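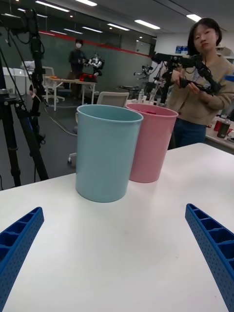 Demonstration Operators, Tabletop Manipulation (Contract)
December 24, 2022
By Américo Amaral

Wistach is hiring operators to record demonstrations for Reline, a policy-learning project on everyday tabletop handling. The work is on site. Contracts start in February and run until the dataset is complete.

The target for this phase is 770 accepted episodes per task across the cup, bottle and sorting sets. The pilot produced 113 for the cup set, and those will be kept. An episode is one attempt at one task from a fixed starting layout, recorded from all views with synchronized timestamps.

What the work involves

Operators use two methods. In the first, you carry a handheld gripper and perform the task yourself. In the second, you drive a two-armed robot by teleoperation. Most shifts include both, and you will be trained on each before any of your episodes count.

A typical instruction reads "place the bottle next to the cups." One arm carries the bottle while the other stays open and clear of the objects. Movements should be steady, with no pauses longer than the task needs. Failed grasps are kept and labeled as failures – do not delete them.

Between episodes you reset the table to the layout card, check that every view is live, and enter the episode in Ultard, our logging tool. Expect around 40 episodes in a full shift.
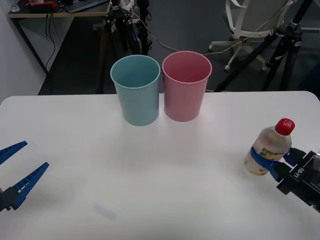
Requirements

Steady use of both hands for long periods. Ability to stand for most of a shift, with breaks. Written English good enough for short, exact notes. Normal or corrected vision, including color vision, as many instructions name objects by color. Prior work with robots is useful but not required. Left-handed applicants are encouraged to apply – the current data leans heavily to the right hand.

Recording and consent

Operators may be visible in recorded video. A signed release is required before the first session. Faces are blurred in any data that leaves the building.

How to apply

Send a resume and a short note on any repetitive manual or lab work you have done to the Patrício site office, marked "Reline operator." Keep the note under 500 words. Selected applicants will be invited to a paid trial session covering both recording methods.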